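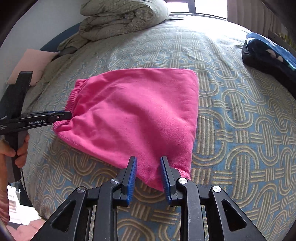
Pink garment with ribbed waistband, laid flat on a patterned bedspread.

# Riltosley Garment Folding Collection – Data Card

## Summary

The Riltosley collection records the folding and putting away of ordinary household clothing on beds. It covers soft, everyday items: shorts, sweatshirts, T-shirts, pajama bottoms, children's leggings and small towels. The collection holds 400 sessions recorded in 25 homes. Each session covers one garment, from the moment it is placed on the bed until it is set down in its final form.

## Contents

- sessions/ – one folder per session, with the recording and a short text note
- garments.csv – one row per garment, with type, main color, fabric group and closure
- surfaces.csv – one row per bed, with a plain description of the cover
- folds.csv – the fold sequence for each session, in order

There are 228 separate garments. Many appear in more than one session, and the same garment may be recorded on different beds.

## Garment Descriptions

Garments are described by what can be seen and felt when the item is lying flat. The fabric groups are smooth knit, brushed or fleece, woven, terry and denim. Ribbed waistbands, cuffs and hems are entered in a separate column, as they affect how an item lies and where it is usually picked up.

Shorts and sweatshirts that have already been folded once can be hard to tell apart in a single still. Type should always be taken from garments.csv and never guessed from one view. Where the participant did not state the type, the entry reads "unspecified".

Color names are limited to a short list. "Pink" covers everything from pale rose to bright, saturated shades; a second column gives light, medium or bright.

## Beds and Covers

All sessions take place on a made bed. Participants were asked to leave their usual cover in place, so the collection includes plain quilts, stripes, florals and looped geometric prints. Pillows were moved to the head of the bed or taken off.

Loose covers shift when a garment is pulled across them. Sessions in which the cover moved by more than about a hand's width carry the flag cover_shift.

## Folding Conventions

No single method was required. The terms in folds.csv are as follows:

flatten – wrinkles are worked outward toward the edges
half_long – the garment is folded along its length
half_cross – the waistband or collar is brought to the hem
third – one side is folded in to the middle third
turn – the whole item is rotated on the bed without a new fold
place – the folded item is set down and released

A fold that was undone and repeated is entered twice, with the first entry marked "redo". Wrinkles left in the finished item are not treated as errors.

## Known Limitations

Adult clothing from cooler months is overrepresented; most homes were visited in May, before heavier items had been put away. Denim and terry are thinly covered. Dress shirts with buttons are absent from this release. Four sessions have no entry in folds.csv and should be left out of any work on fold order.

## Version and Maintenance

Current release: 19 Jul 2018. The garment table was prepared by Dineo Le Roux and Afiq Setiawan. Fold sequences were reviewed by Şükran Gezer. Corrections should give the session folder name and the row concerned, and should be addressed to Karabo Sibiya.

Contact: Karabo Sibiya, Riltosley Collection | © 2018 Gralteleck | Back to top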